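Wrist camera washes out on glossy white dishes - change camera, lighting or gripper?

Asked in Arms and Grippers
Tags: wrist camera, glare, parallel gripper, tableware
3 answers

I'm comparing two parallel grippers for a table clearing task and I've run into a problem that may have nothing to do with the grippers. The arm is a small six-axis on a fixed stand. Gripper one is the Perix with the stock hard fingers. Gripper two is a Godoy with softer pads and a wider opening. Both get the same wrist camera, on a bracket I printed, looking down past the fingers.

Cups and forks are fine with either one. The trouble is white ceramic, mostly soup spoons left lying across plates. The segmentation either merges the spoon with the plate or breaks the spoon in two where a highlight crosses it. The handle is usually found if it sticks out past the plate onto the dark surface. The bowl of the spoon is usually lost.
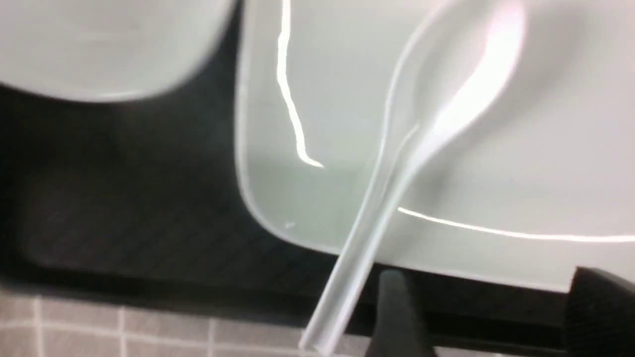 Over 27 tries per gripper on spoon-on-plate, the Perix got 12 and the Godoy got 7. I expected the Godoy to do better because of the pads. Its fingers are longer, so I had to tilt the camera more to see the tips, and I suspect I'm testing the camera angle more than the gripper.

Exposure is on auto. Room lights are ceiling panels and I can't move them. I do have a ring light from Skastby that fits the bracket but haven't tried it.

Should I fix the camera first, or is there a grasp that works without seeing the whole spoon?

Answer 1 (accepted)

Fix the camera first. The numbers you have don't compare the grippers, for the reason you gave yourself.

Turn off auto exposure. With a dark table and white dishes in the same view, auto exposure brings the table up and the dishes go to flat white. Lock it with the plate filling most of the view and bring it down until only the highlights are clipped. The table will look nearly black and that's fine.

Then put a linear polarizer on the lens and rotate it by hand while watching the live view. It won't remove every highlight on a curved glaze, but it usually thins out the long ones along a plate rim. You lose more than a stop of light, so go back and set the exposure again.

I would leave the ring light off. A ring around the lens puts a new reflection right in the bowl of the spoon, and it moves with the arm.

After that, make a second bracket so the camera has the same angle and distance to the fingertips on both grippers. If you can't get the same angle, take the detection image from one fixed pose before the approach and use that pose for both. Rerun all of it, including the cups.

Answer 2

Agree with the above, but on your second question: go for the handle. You already say it's found when it hangs over the dark part, so fit a line to that piece and close across it just outside the rim. You don't need the bowl at all for that. Come in low and check that the lower finger parts clear the plate, the Perix fingers are square at the ends and mine used to catch the lip and push the whole plate along.

A handle grasp is off balance with ceramic spoons. The bowl end is heavy and the spoon rotates when you lift. Soft pads hold it better, so this is where the Godoy may come out ahead once the camera is sorted. Lift slowly for the first couple of centimeters.

Answer 3

just get a depth camera

Comment on Answer 3: Shiny glaze gives holes in the depth image too, at least with the stereo ones I've used at close range. Check the minimum distance before buying.

Comment from the asker: Locked the exposure on Monday and the spoon is no longer split in most views. Polarizer is ordered. I'm redoing the bracket for the Godoy before I count anything again.

Viewed 735 times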